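3.2 Repurposed containers as temporary holding places

The households in the Rultthorpe sample owned few containers sold for the purpose they served. Of the items logged as "storage" during the first round of visits, a large share had begun as something else: packaging, kitchenware, or the lower half of a set whose upper half had been lost. Following Brennan's earlier distinction between assigned and drifting storage, we treat a container as assigned when at least two members of a household name the same contents for it without looking, and as drifting when they do not. The distinction is a working one. Several containers changed category between visits, and in one household the change was made while the inventory form was being filled in.

Three properties were coded for each container: wall type (solid, slatted, or mesh), floor type (solid or open), and closure (lidded, unlidded, or lid missing). Wall height was recorded relative to the tallest item normally kept inside. Material was noted but was not used in the analysis, as it was strongly associated with wall type and added little to the model. The coding was done by Philomena Brennan and checked against the visit notes by a second coder working from the Darkullow office. Disagreements were mostly about floor type, where a folded cloth or sheet of paper had been laid over an open floor and the two coders differed on whether the lining should count.

Open-floored containers present a particular case. A dish rack lets water drain and air reach the underside of its contents, and neither function matters once the rack has left the kitchen. What remains is a low enclosure with gaps in the floor. Small items fall through or lodge between the rods, so the effective minimum item size is set by the spacing of the floor. Participants seemed to adapt to this without comment. Pens, batteries, and loose screws were rarely found in slatted containers, while rolls, spools, and boxed goods were common. A roll laid flat spans several rods and stays where it is placed. A roll stood on its edge does not, and participants who stored tape upright used solid trays or a hook.

Cardboard trays showed the reverse pattern. Their floors are continuous and their walls low, and they accepted almost anything small enough to fit. They were also the containers most often emptied in full, usually by tipping, and the ones most often thrown away between visits. In the Dhanial households the trays came mainly from grocery deliveries and were replaced every few weeks. Participants did not describe the replacement as a loss. When asked where the tray's contents went during the change, most could not recall an intermediate place.

Lidded cases with internal divisions were the least used of the types recorded, although households rated them highest for tidiness. The clear ones were preferred over opaque ones in interview, on the ground that the contents could be seen. Cloudy or scratched plastic weakened this advantage, and participants opened such cases to check them about as often as they opened opaque ones.

Placement was recorded at the same time as type. Figure 4 shows containers of these kinds set together on a table: a black plastic dish rack holding a roll of double-sided tape, with an open cardboard tray directly to its right and a flat translucent case lying behind, against the wall.

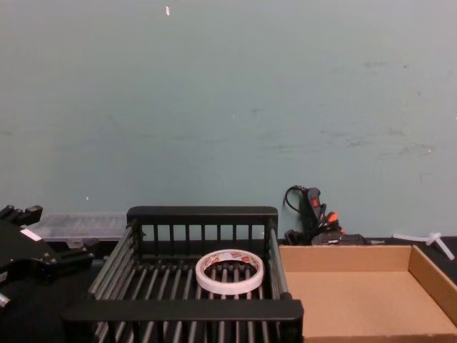
Figure 4. Slatted rack, open cardboard tray, and translucent case on one tabletop. The roll lies flat on the floor rods of the rack.

Across the sample, unlidded containers tended to occupy the front of a surface and lidded ones the back. The ordering held on tables and on counters but not on shelves deeper than 12 inches, where the back row was used for items judged to be out of season. Where a rack and a tray stood side by side, the tray received more new items between visits. We attribute the difference to floor type, though wall height cannot be ruled out, as the racks in the sample were generally taller than the trays beside them.

The Emex labeling scheme, applied in six of the households for the second round, did not alter the front-to-back ordering. It did reduce the number of drifting containers, mainly among the lidded cases. Labels on cardboard trays had no measurable effect, and two were lost when the trays were thrown out. Results for shelves are reported separately in Section 3.3.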